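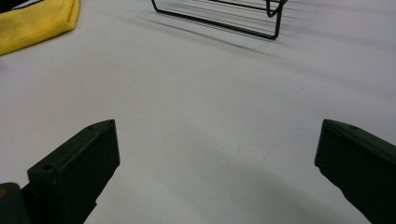 Skedirthorpe Tabletop Demonstrations

README for the second release
Maintained by Hiwot Workneh

Welcome, and thank you for reading this file before unpacking everything (I rarely manage that myself). Skedirthorpe is a set of 1,000 short demonstrations of everyday kitchen tidying, all done by people holding a gripper tool in one hand and going about the job more or less as they would at home. We put it together in Drostport for our own work on learning from demonstration, and it seemed a shame to keep it to ourselves once the cleaning up was finished.

What is in it

Of the 1,000 demonstrations, 700 were made by hand with the gripper tool. The rest were driven by remote control on our Vaston arm, with the operator sitting beside the table and using a pair of joysticks. We kept both kinds because they turn out quite different. People holding the tool move quickly and take lovely curved paths toward things, while people on the joysticks tend to stop, think, nudge, and stop again. If you are training one policy on everything, please look at the two groups separately first – the difference in speed alone caused us a good week of confusion.

The tasks are small ones: folding a cloth, moving a cloth from one spot to another, setting a wire rack upright, putting something on the rack and taking it off again. Each demonstration covers a single task and comes with a one-line instruction in plain English, typed by the person who did it. We fixed spelling in these and otherwise left them alone, so you will find "put the cloth over there" next to much more careful wording.

Folder layout

hand/ holds the demonstrations made with the gripper tool
remote/ holds the ones made on the arm
notes/ holds the instruction text and the operators' comments
splits/ holds the training and test lists
tools/ holds the loading script and a small viewer

Every demonstration has its own folder with the video, the tool or arm positions over time, and the jaw opening. Positions are in meters. Jaw opening runs from zero for closed to one for fully open, and the same convention applies in both groups, so you can plot them side by side without converting anything.

How we collected it

Operators started with the jaws open and clear of whatever they meant to pick up, then paused for a moment before moving. That pause is a nice place to trim from if you want shorter clips. We asked everyone to let go of the object completely at the end and back away a little, and most people remembered. Where they forgot, the demonstration is marked "no release" in the notes.

Nobody was asked to be perfect. If somebody missed a grasp and tried again, we kept it, and marked it "retry". My colleague Tsang argued strongly for this and I have come around to it completely – a robot that has only ever watched smooth grasps has very little idea what to do after a bad one.

Known problems

Pale tables and strong side light give long shadows, and thin wire is hard on depth estimates. Treat any depth you compute near the rack with some suspicion.

In 2 of the remote sessions the clock on the arm drifted against the video. The loading script corrects for this, but if you write your own loader you will need the offsets listed in the notes folder.

There are far more right-handed operators than left-handed ones. We would dearly like to even this out, and if you are left-handed and live near Drostport, do get in touch.

Getting started

Unpack the archive, open the tools folder, and run the viewer on any one demonstration before loading the whole set. It needs nothing beyond a normal Python install and the packages in the requirements file.

Questions and corrections

Please send them to Hiwot, with the folder name of the demonstration if you have it. The test list was last changed on 18th March, so results from before then should be run again.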